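Notes on the Stemham Reading Room, May

The reading room at Stemham reopened to residents in May, following the completion of shelving work on the ground floor. Opening hours remain unchanged, and the side entrance on the Fontes side is again in use until 6 p.m.

The local history collection now holds 550 titles, of which 121 were received from the estate of Marcelino Miranda. Most concern the river trade – tolls, cargo lists and the accounts of two boatyards. Items in fragile condition may be consulted at the desk on request.

The children's corner has been moved nearer the window. Picture books may be borrowed for three weeks, and toy blocks in simple shapes remain a sound choice for younger visitors while parents read. 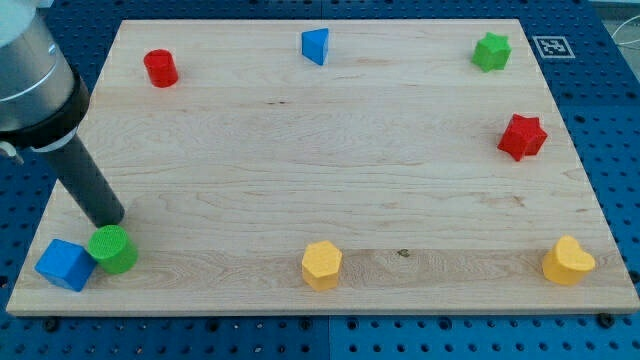 Borrowing and Returns

Readers may hold up to four books at a time. Renewals are accepted in person or by telephone. Almost 100 loans from last year are still outstanding, and I would ask readers to check their shelves at home. Returns may also be left at the Trurneo branch, where the box is emptied each morning.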